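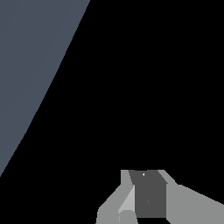 I've kept the books for a small choir in Plidgate for a few years now. People keep asking how we pay for things, so I'm writing it down in one place.

1/ We have 40 singers on the list. A normal rehearsal gets fewer than that, and winter gets fewer still. Dues are paid by the term, in two terms. We stopped taking cash at the door because it never matched the sign-in sheet.

2/ The biggest cost is the room. We rent the upstairs hall on Holmgren Street for 14 evenings a term. It has a decent piano and bad parking. The hall downtown is cheaper but the heat goes off at 8 pm and we sing until 9:30.

3/ Second biggest is sheet music. New singers are always surprised by this. You can't buy one copy and run it through the office machine. A four-minute piece for the whole group cost us $245 last spring, and that was with the school discount.

4/ So we borrow. The library in Faltura lends choral sets to any group in the county. You book by email, you get them for a season, and you pay for whatever comes back missing. We lost two altos' worth of a Christmas set once and paid for both.

5/ Please use pencil. Soft pencil, light marks. I spent an entire Sunday-length afternoon erasing breath marks somebody had pressed in hard enough to read from the other side.

6/ Public domain editions are free and a lot of them are fine. Check the page turns before you print. Check the text too – we rehearsed one for three weeks before a tenor noticed a line was missing in verse two.

7/ Concerts: we do one in December and one in May. Tickets are $17 and kids get in free. December pays for itself. May usually doesn't, and we plan for that.

8/ We tried a bake sale at intermission. It made a little money and ran the intermission to 35 minutes. Now we put out coffee and a jar.

9/ Someone asked about software. I used Skutimura for one season to track attendance and dues. It worked but only two of us ever logged in. We're back on a spreadsheet with one tab per term.

10/ If you're starting a group, get the room first, then the music, then worry about matching folders. Ours still don't match.

11/ Spring dues are open now. Same amount as last term. Basses, we could use a few more of you.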